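Appel à participation – Étude sur les habitudes de consommation de boissons chaudes en milieu professionnel

L'Institut Adonier, en partenariat avec la mutuelle Juvora, recherche des participants adultes pour une étude consacrée aux pauses café et thé dans les entreprises et les administrations. L'étude porte sur le rythme des pauses, leur durée et leur incidence déclarée sur le sommeil. Elle fait suite à une enquête par questionnaire à laquelle 3 978 salariés ont répondu.

Profil recherché

Peuvent se porter candidates les personnes salariées ou agents publics, âgées de 18 à 70 ans, exerçant leur activité sur site au moins la moitié du temps et consommant quotidiennement du café, du thé ou une infusion. Une bonne maîtrise du français écrit est demandée pour la tenue du carnet.

Ne peuvent être retenues les personnes travaillant de nuit, les femmes enceintes ou allaitantes, ni les personnes suivant un traitement contre l'insomnie. Les candidats ayant déjà pris part à l'enquête par questionnaire restent admissibles.

Déroulement

La participation comprend 2 entretiens individuels d'environ 45 minutes, le premier à l'entrée dans l'étude et le second à son terme. Dans l'intervalle, chaque participant tient un carnet de consommation, sur papier ou en ligne, où sont consignés l'heure de la pause, la nature de la boisson et le lieu où elle est prise. Les entretiens se tiennent dans les locaux de l'Institut, site Pimentel, bâtiment Cukness, au rez-de-chaussée. Le site est accessible aux personnes à mobilité réduite.

Aucun prélèvement n'est effectué et aucune modification des habitudes n'est demandée – il importe au contraire que chacun conserve son rythme ordinaire.

Indemnisation

Une indemnité forfaitaire de 70 euros est versée par virement à l'issue du second entretien, sous réserve de la remise du carnet complété. Les frais de transport sont remboursés sur présentation des justificatifs.

Données personnelles

Les réponses sont pseudonymisées dès leur saisie. Ni l'employeur ni la mutuelle n'ont accès aux réponses individuelles. Tout participant peut se retirer à tout moment, sans avoir à motiver sa décision, et demander l'effacement des données le concernant.

Candidature

Le formulaire de candidature est à retirer à l'accueil du site Pimentel ou à demander par courrier au secrétariat des études. Les dossiers sont examinés par ordre d'arrivée. Les premiers entretiens débuteront en novembre.

Appel publié le 14 août 2021.
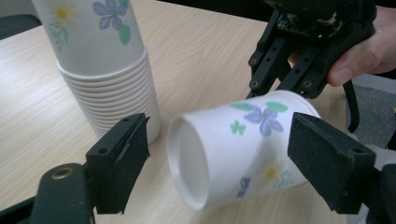 Bonjour, je suis à temps partiel, trois matinées par semaine, toujours sur site. Est-ce que ma candidature est recevable, et faut-il remplir le carnet aussi les jours où je ne travaille pas ?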